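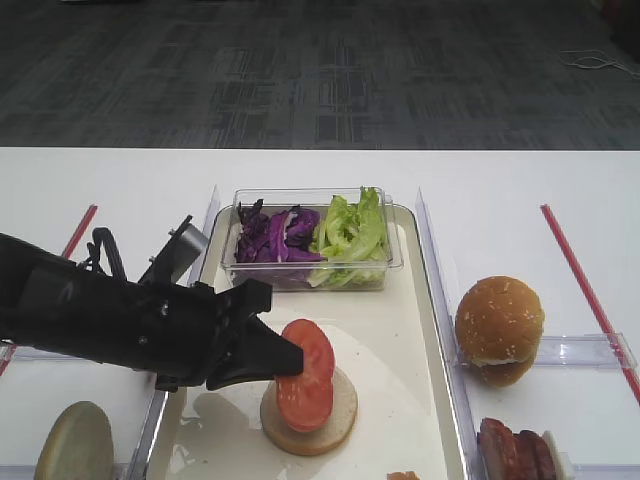 Hamburger toppings

Hamburger toppings are the vegetables, meats, cheeses and sauces placed between the two halves of a hamburger bun along with the patty, or sometimes in place of one. Tomato, lettuce, onion and pickles are the old familiar standbys, with bacon never very far behind, and most home cooks will have firm feelings about which of them belongs where.

Tomato

Tomato is nearly always served raw and cut crosswise, so that each slice shows its seedy middle. Large, meaty kinds hold together best. Two thinner slices, set a little off from one another, cover more of the bun than a single thick one and are a good deal easier to bite through. Some cooks lay the tomato straight on the bottom bun, while others — and they can be quite stubborn about it — insist on a leaf of lettuce underneath to keep the bread from going soggy.

Lettuce and cabbage

Iceberg and green leaf lettuce are the usual choices, prized for their crunch. Shredded purple cabbage is a cheerful and sturdier stand-in, and it keeps its bite even under a warm patty. Both may be cut ahead of time and kept cold in a covered container, side by side if it has a divider.

Bacon

Bacon is cooked until it is firm enough to snap, then drained and laid on in strips, often crossed so they don't slide out.

The bun

The classic bun is soft, round and golden, with sesame seeds over the top. It is split through the middle, and many people like to toast the cut sides lightly, which gives the bread a little more strength against juicy toppings.

Order of assembly

No single order is correct. A common one, working upward from the bottom bun, is sauce, lettuce, tomato, patty, cheese and bacon, though plenty of happy eaters build theirs the other way around.

See also: Coleslaw, Club sandwich, Sesame bun

Page last edited 3/22/23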